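On Preparing a Death Notice

Families in this area are often asked to supply the text of a death notice within a day of a death. The following remarks are offered for those who must do so. They are based on the notices I have written or corrected for relatives, neighbors and former colleagues, and on the practice of the newspaper to which most of them were sent.

The first matter is the name. The full legal name should be given once, at the head of the notice, with a maiden name where there is one. If the person was known by another name for most of his or her life, that name should also appear. My uncle was baptized with a name no one at the Clinbridge mill had ever heard, and several men who had worked beside him for decades passed over his notice without recognizing it. They learned of the death after the burial. A corrected notice was printed, but the service had already been held.

The second matter is the list of survivors. The customary order is spouse, children, siblings, grandchildren. Stepchildren should be listed with the children if they were raised in the household. It is advisable to write out every name on a sheet of paper and have two members of the family read it separately. In the Dufour notice, which I prepared in October, a half brother in another state was omitted until the last reading. The family had not spoken with him in 19 years. He was included, and he attended.

Spouses of surviving children are commonly placed in parentheses after the child's name. Where a couple is separated but still married, the family must decide, and the person writing the notice should not decide for them.

The third matter is cost. The newspaper here charges by the line after the first 6 lines, and a photograph is charged separately. A notice I submitted last year came to $231 without one. The funeral home will usually place the notice and add the charge to its own statement. Families should ask to see the text before it is sent. The form used by the Pluvitz funeral home has a space for church membership and a space for military service but none for occupation, and occupation is frequently lost for that reason. It must be written in the margin.

Times and places require particular care. The name of the church should be given together with its street, as there are two parishes of the same name within the county. If visitation and service are held at different locations, each should have its own sentence.

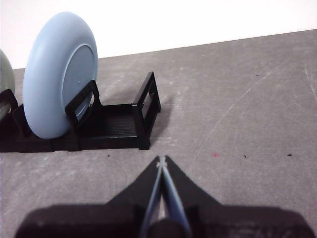 Zachary Després wrote to me after an earlier post to say that he disagreed with the practice of naming a cause of death. His family had left it out of his mother's notice, he explained, and had been asked the question at the visitation all evening, yet he would leave it out again. I have no objection to this. The phrase "after an illness" is accepted everywhere and commits the family to nothing further.

He also asked whether a notice may be published after the funeral has taken place. It may. The heading is then changed, the service is mentioned in the past tense, and a sentence of thanks may be added. Mrs. Prokesora's children did this when a storm closed the roads, and the notice was read by many who had not been able to come.

Requests concerning flowers and donations belong at the end. The full name of the receiving organization should be given, with a mailing address if space allows. The cutting should be kept in at least two households, and the public library will accept a copy for its local file at the reference desk.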